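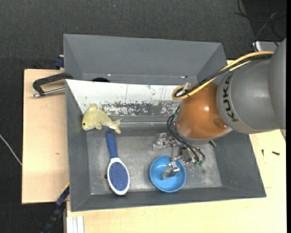

## Trucs d'atelier pour le poste de tri

Notes du club robotique du lycée, à relire avant chaque séance du projet Sestska.

- **Brider les bacs.** Un serre-joint à gauche, un autre près du coin avant. Resserrer après chaque pause : un bac qui glisse de 6 mm suffit à fausser la prise.
- **Choisir les objets.** Mélanger les matières et les formes : une peluche, une brosse à cheveux, un bol. Éviter le verre et tout ce qui pèse plus de 500 g.
- **Bols.** Viser le bord avec un doigt à l'intérieur. Descendre lentement, sinon le bol bascule.
- **Brosses.** Saisir par le manche. Les picots accrochent les doigts de la pince.
- **Peluches.** Les brosser avant usage, les peluches perdues finissent dans les articulations.
- **Câbles.** Garder une boucle large au poignet et vérifier les colliers. Faire tourner l'axe à vide, à vitesse réduite, avant le premier essai.
- **Plateau.** Ramasser les vis qui traînent et les remettre dans la boîte Roler.
- **Peinture écaillée.** Passer l'aspirateur, puis un chiffon à peine humide. Pas de solvant.

Fiche de réglage : classeur Lidis, page 908. Rendu du projet en décembre.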